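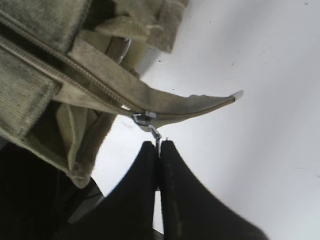

February, night, after the concert in Granddale

I am home since half an hour and my ears are still ringing, so I write now, before I sleep and lose the details. In the morning I remember only the big things, and the big things I can also read in somebody's review.

Medve played for almost two hours. I have waited for this band eleven years, since the time Csaba gave me a copied CD with the song titles written by hand, half of them wrong. He told me then that I must listen to the second song three times before I decide. I listened to it three times and did not like it. Then on the tram I noticed I was singing it. This is how it began.

The hall is small. On the door is a sign that 259 persons are allowed inside, and I believe all of them came. I stood on the left side, near the bass player, because Định Đoàn says the sound in this place is better on the left. I cannot say if he is right, as I was never on the right side. The bass I felt in my stomach and in the floor.

They opened with "Fasham," and this surprised me. On the record it is the last song, very slow, with the organ that comes in late. Tonight they played it without organ, only two guitars, and faster. For the first minute I was a little angry. I had imagined this song so many times as the end of the evening, with the lights going down. But then the singer left out the whole second verse and let the people sing it, and the people knew it. I knew it too, every word, and my accent disturbed no one.

After that I did not keep good track of the order. "Varnum" was somewhere in the middle, with the long drum part. They played two new songs. The first of them I liked at once, the other one I must hear again — it has a strange rhythm, I tried to count it and always arrived at a different number. Định thinks it is seven and then five. Csaba thinks the drummer made a mistake and the others followed him politely.

Between songs the singer spoke very little. He said that the first album was made in 32 hours in a borrowed room, and that they pressed 200 copies and were afraid they would have to keep them all under their beds. I had read this story before, but in the interview the number of hours was different. I prefer the version from tonight.

What I want to remember: the guitarist tuning for a long time in complete silence, and one woman at the back who laughed. The quiet end of "Varnum." How Csaba, who never dances, moved his shoulders.

I bought the live record, the one with the blue cover. I did not buy the shirt, they had only very large ones left.

On the way back we argued in the car about the first album and the third. I am for the third. Csaba says people who are for the third came too late to the band. I said I came exactly when he gave me the CD, so it is his fault, and he had to accept this.

Tomorrow I will put on the second song and listen to it with the good headphones. Now water, then bed. It is ten past one and I work at eight.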